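Print this page | E-mail this page

Classroom Routines 2: Show-Me Boards
Handout for Week 2, Pisberg Evening Course for New Teachers
Posted Thu 4 January by the course tutor

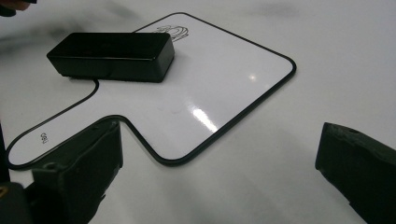
If you take one habit away from this course, let it be the show-me board! You ask a question, everyone writes, everyone holds up, and in a few seconds you know who is with you and who is lost. I've used flat boards, laminated card, even plastic plates (fine, but they roll). My favorite by a long way is the paddle shape, a squarish panel with a handle, like the deli one with the black border. Students grip the handle and their fingers stay off the writing. The border helps too, particularly with younger groups, who will otherwise write right up to the edge and onto the desk.

What to put in each kit

One board, one pen with a fine tip, one eraser. A block eraser is better than a cloth for small hands, and it can sit on top of the board between questions. Keep the kits in a tray at the end of each row. Handing out from the front eats up your lesson.

Running the routine

Say the question twice. Wait. Then "three, two, one, show." Boards stay face down until "show," and I'm strict about that, because the quick ones give the answer away to everybody behind them. Scan left to right, back row first. Pick two boards that disagree and ask the class to talk about them before you say which is right. This is the best part and please don't rush it!

Glare

Glossy boards catch the ceiling lights, and from the front a perfectly good answer can vanish behind a white streak. Teach the class to tip the top edge slightly toward you. Thick strokes help, and so does black ink. Yellow and orange pens should go in a drawer and stay there.

Cleaning

Wipe after every question. Ink left over a weekend gets stubborn; write over it with fresh ink and wipe both off together.

For next week

Read the Amaral chapter (photocopy in the folder) and write six show-me questions for your own subject. At least two should have a wrong answer you expect to see. Bring a board if you have one. The Gernard room has spares, but the pens in there are terrible.

We use cookies to remember your settings. Accept | Manage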